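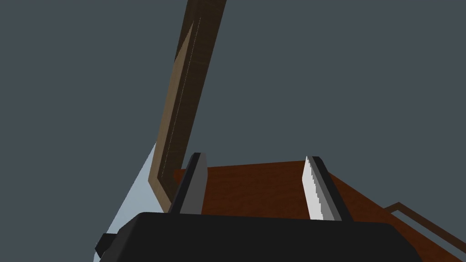

Issue 32, page 17

Khumalo K-60 Bench Dehumidifier: Long-Term Review

The K-60 is a compressor dehumidifier sold for basements, workshops and storage rooms of moderate size. It sits in the middle of the Khumalo range, below the ducted units and above the small thermoelectric models, which are a different class of machine and are not considered in this review. The test unit was bought at retail and ran from October through the end of the following summer in a below-grade workshop with block walls, a painted slab floor and one exterior door.

The room has a history of moderate damp. Before the K-60 was installed, a hygrometer on the north wall read above 70 percent on most summer mornings, and cast iron tool surfaces needed wiping with oil every week. The goal was a steady reading near 50 percent without running a drain line through the wall.

Setup

The unit ships upright with the casters in a separate bag. They press into sockets in the base and take some force; a rubber mallet is the right tool. Khumalo asks for a standing period before first power-up if the carton has been laid on its side. Ours arrived with the tip indicator tripped, so it stood overnight.

Clearance requirements are modest. Air enters at the back through a washable filter and leaves at the top, so the machine can stand beside a cabinet without much penalty. It can't be pushed flat against a wall. A spacer molded into the rear panel is meant to prevent this, but it is too shallow, and the gap it leaves is smaller than the gap the manual calls for.

The power cord exits low on the left side and is long enough for most rooms. The plug is a straight type, and it sticks out from the outlet farther than an angled plug would. In a workshop where carts are rolled along the walls, that matters.

Controls

There are four buttons and a two-digit display. The target is set in steps of five percent. The fan has two speeds. A timer can delay the start or the stop, and a continuous mode ignores the humidistat altogether.

After a power interruption the unit returns to its last settings and restarts. This should be standard and still isn't. The older Givunia machine that previously stood in the same corner came back in standby after every outage, and on two occasions it sat idle for days before the problem was found.

The display dims after a minute but doesn't turn off. The buttons beep, and the beep can't be disabled.

Performance

With the target at 50 percent, the K-60 brought the room down from 68 percent in a day and a half. After that it cycled. Readings at the far wall stayed between 48 and 54 percent through the wettest part of spring, with short peaks when the exterior door was left open. Those figures come from a separate hygrometer checked against a salt solution. The built-in sensor reads low by three to four points, and the error is consistent, so the fix is to set the target one step lower.

Water removal depends heavily on temperature, as it does with every compressor unit. In summer, with the workshop at 75 degrees, the bucket filled in 17 hours during the first week and much more slowly once the block walls had given up their stored moisture. In winter, with the heat off and the room near 50 degrees, the machine spent a large share of its time in defrost. It still removed water, but the energy spent per pint was poor. Anyone drying an unheated space through the cold months should look at a desiccant model.

The coil collected no visible ice above 60 degrees. Below that, the defrost cycle started on its own and cleared the coil each time we checked.

Noise

On low fan the sound is a steady hum with little tonal content. On high it is plainly audible across the room and loud enough to interfere with a phone call at the bench. The compressor start is a dull thump that carries into the floor. Setting the casters on a rubber mat reduced it considerably. We would not put this unit under a bedroom without one.

Bucket and drain

The bucket is the weakest part of the design. It slides out from the front and has a folding handle, but the handle pivots sit behind the center of gravity, and a full bucket tips forward when lifted. Carrying it across a room with two hands is possible. Carrying it up a flight of stairs is a wet job. The Pluvard bucket, on a competing unit of nearly the same capacity, has a partial lid and a pour spout in one corner. Khumalo provides neither.

The float switch worked every time. It shuts down the compressor and the fan together, with a series of beeps that repeats until the bucket is pulled.

A gravity drain port is fitted at the rear and accepts an ordinary garden hose. The threads are plastic and easily crossed. Start the fitting by hand and add a washer, which isn't supplied. The port sits only a few inches above the floor, so the drain must be lower still. There is no internal pump. For a basement without a floor drain, the choice is an external condensate pump or daily trips to the sink.

Maintenance

The filter slides out from the side without tools. In a room where wood is cut, it needed rinsing every two weeks, and the manual's monthly schedule should be treated as a maximum. Fine dust still reached the coil. Getting to the coil means removing seven screws and the rear shell, and two of the screws are a different length from the others. Mark them as they come out.

After 2,000 hours of compressor operation, the unit showed no change in extraction that we could measure. One caster had developed a flat spot and was replaced under warranty. The replacement came from the Grivdale parts depot in six days, with no request to return the old one.

Running cost

Measured at the outlet, the K-60 drew 480 watts on high fan with the compressor running and 38 watts with the fan alone. The fan runs on for three minutes after each compressor cycle and then stops. Some machines in this price range keep the fan on at all times to sample the air, which adds up over a season. Standby draw was under one watt.

Verdict

The K-60 holds a set humidity well, restarts after an outage and has so far been reliable. The bucket is badly thought out and the drain port is marginal. Buyers who can run a hose downhill from the machine will avoid the first problem entirely and can manage the second with a washer and some care. Buyers who must empty by hand should compare the Pluvard before deciding, and should lift a full bucket in the store if the store allows it.

Rating: 4 out of 5 with a drain hose, 3 out of 5 without.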